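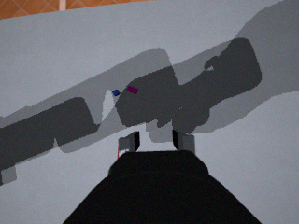 Gimholm Block Cell, Simulated Edition
Made by Dirotance
Price: $179 per seat

The Gimholm Block Cell is a ready-built virtual work cell for pick and place practice. You get one arm with a two-finger gripper, a plain gray tabletop, a tiled floor and a set of small colored blocks. The wrist view looks down over the gripper toward the table, so the fingers are always at the bottom of the picture and the work is in front of them.

This page covers what comes with the cell, how to set it up, and how to keep it in order once people start changing things. If you own the older Nimmont cell, your task files will load, but the gripper settings have to be entered again by hand.

What is included

Arm and gripper model with separate finger and pad parts
Tabletop and floor
Block set, cubes and bars, in assorted colors
Overhead light file
Wrist view file
Reset script and saved home position

First setup

Unpack the cell into an empty folder. Do not unpack it over an older copy. The old light file has the same name and the installer will leave it in place.

Open the cell and send the arm to its home position before loading any blocks. Look at the wrist view. The dark gripper body should be centered along the bottom edge and both fingers should be in view with table showing between them. If the body sits off to one side, the wrist view has been attached to the wrong joint. Detach it, pick the last joint before the gripper, and attach it again.

Next load the blocks. They start a little above the table and drop. Let them come to rest before you move the arm. A block that keeps shaking on the table has usually been loaded twice in the same spot. Delete both and load it once.
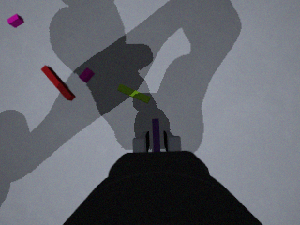

GRIPPER AND PADS

The fingers and the pads are separate parts. The fingers are gray. The pads are the thin black pieces on the inner sides, and they are what should meet the block. Widths are set on the pads only, so leave the finger size alone.

To check the opening, bring the arm down over one of the long bars with the bar standing between the pads. With the gripper open there should be a strip of table color on each side of the bar. Close slowly and watch both strips. They should narrow together. If one goes first, the pads are off center and the bar will be pushed sideways before it is held.

Fix this in the pad settings:

1. Open the gripper all the way and pause the cell.
2. Set both pad offsets to the same value.
3. Save, run the cell again and repeat the check.

If a bar turns in the grip after the lift, raise the pad friction in small steps. Very high friction causes a different problem, where the block hangs on one pad after the gripper opens.

Lights and shadows

The arm throws wide shadows over the table. We left them on by default. Blocks in the overlap look much darker than blocks in the open, and a color check tuned only on lit blocks will miss them. Tune it with the arm in working position, over the table. A bar that is half in shadow may come back as two pieces, so test for that too.

Shadow edges look stepped on the normal setting. The fine setting smooths them but runs slower. It makes no difference to the grip.

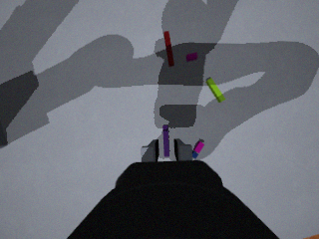 Crowded layouts need one more setting. When a block lies close beside a finger, the finger can nudge it on the way down, and the reset script will then record the new spot as its start position. Turn on "lock start positions" before you run a batch, and turn it off again when you want to lay out a new task.

Regular upkeep

Run the reset script after every 50 picks. Small errors in block height build up over a long run, and the reset clears them. Check the pad centering at the same time.

Keep a clean copy of the home position file. It is the file people overwrite most often, and without it the wrist view check above is no use.

Clear the contact log when the cell is slow to open. It is safe to delete while the cell is closed.

Replacement parts

The Gallagher pad set fits this gripper model and comes in a wider and a narrower version. Load the new pads, remove the old ones, then do the centering check from the start. Never leave both sets attached. Damaged or missing files can be downloaded again from your account page at no charge.

One seat covers 2 computers belonging to the same user.

Last updated: 05/04/2020

Contact us | Copyright Dirotance. All rights reserved. | Back to top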